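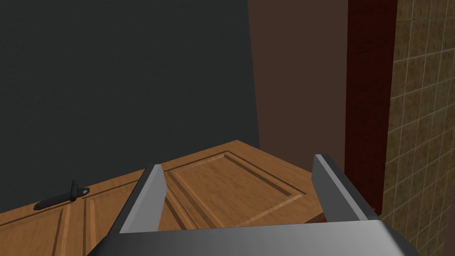 Figure 4. Wooden paneled door, computer rendering.

4. Does the door matter as much as residents think?

Complaints about noise between rooms in older houses usually end with the door getting the blame. The usual account says that the thin panels in a paneled door (Figure 4 shows the general type) let speech through, that a flat solid door would stop it, and that replacement is therefore money well spent. We went into the Barasthorpe survey expecting to confirm at least part of this. We came out with less than we hoped for, and in this section we try to say how much less.

4.1 What the earlier work claims

The strongest version of the claim comes from the Bralurell report, which has been quoted in most of the housing guidance we reviewed. It says that residents who replaced paneled doors with solid flat ones noticed a large drop in noise from the hall. The report does not say how the residents were chosen. It does not give the state of the old doors, and it does not say whether the new ones were hung in the old frames or came with frames of their own. A new door in a new frame closes properly. An old door that has been planed, painted and rehung over several decades often does not. If both things change on the same afternoon, the resident hears the result of both, and the report credits the panels.

Ait Brahim makes a similar point in her thesis, although she is more generous to the report than we are. Her view is that panel thickness should matter in principle and that the report only overstates the size of the effect. We have no quarrel with the principle. A thin sheet of wood does pass more sound than a thick one of the same kind. The question is whether anyone in an ordinary house ever gets to hear that difference, given everything else that is wrong with the doorway.

4.2 Doors and gaps in the survey homes

The survey covered 185 interior doors in 48 homes. For each door we recorded the type, the gap at the floor, the fit along the latch side, and whether any seal had been added. Sound was played in one room and measured in the next with the door shut. We did not use readings below 100 Hz, where small rooms behave so unevenly that moving the microphone a short distance changed the answer more than changing the door did.

Sorted by type alone, the paneled doors did worse. This is the comparison that would have made a tidy paper. Sorted by floor gap, however, most of the difference went away. Paneled doors in Barasthorpe are mainly the older ones, and the older ones hang over floors that have lost a carpet or gained a slope. Flat doors with a large gap performed much like paneled doors with a large gap. Paneled doors that fitted closely were hard to tell from flat doors that fitted closely, at least by the measure used here.

There was a small remainder. Among the close-fitting doors the paneled ones still let slightly more sound through, chiefly in the upper part of the speech range. We would not stake much on it. The group is small, and it leans heavily on one row of houses on the north side of the estate where the rooms are larger and the floors are bare. Bare floors raise the level in the receiving room, and our correction for this assumes a room much plainer than any we visited.

4.3 Sealing trial

Nine of the paneled doors were fitted with a Nedano strip along the floor and both sides, then measured again. Every other condition was left alone as far as the households would allow. All of these doors improved, and the worst-fitting improved most.

This looks like good support for the gap explanation, and we think it is, with two reservations. First, the doors were picked partly because their owners were willing, and owners who had complained for years were the most willing of all. Their doors were among the worst in the survey, so there was more room to improve. Second, the residents knew the strip had gone on. That cannot affect the microphone, but it certainly affects the interviews, and for this reason we give the residents' comments no weight in the results. One household reported that the bedroom was "like a different house." The measured change in that room was among the smallest in the trial.

We also cannot speak to how long the benefit lasts. A strip that drags on the floor wears down. The maker's leaflet is confident on this point and offers no data. Our second measurement was taken on the day of fitting.

4.4 The Yeoman objection

The Yeoman guidance note argues that sealing is a half measure and that anyone serious about noise should replace the door and frame together. The note may well be right about the best possible result. A heavy door in a new, sealed frame ought to beat an old paneled door with a strip on it. But the note never compares the two. It compares replacement with doing nothing, finds that replacement is better, and moves on to the price list. The comparison that a household on a limited budget needs is missing, and we could not find it anywhere else in the guidance either.

Our own data do not supply it in full. Too few of the survey homes had been refitted, and those that had were also the ones with new plaster, new carpet and, in several cases, new windows. We would be repeating the fault we found in the Bralurell report if we put the quieter rooms down to the doors.

What we are prepared to say is limited to houses of this kind. Door type was a poor guide to how much sound came through, and the gap was a better one. Studies that record the first without the second should be read with care, including an earlier conference paper from our own group, which did exactly that.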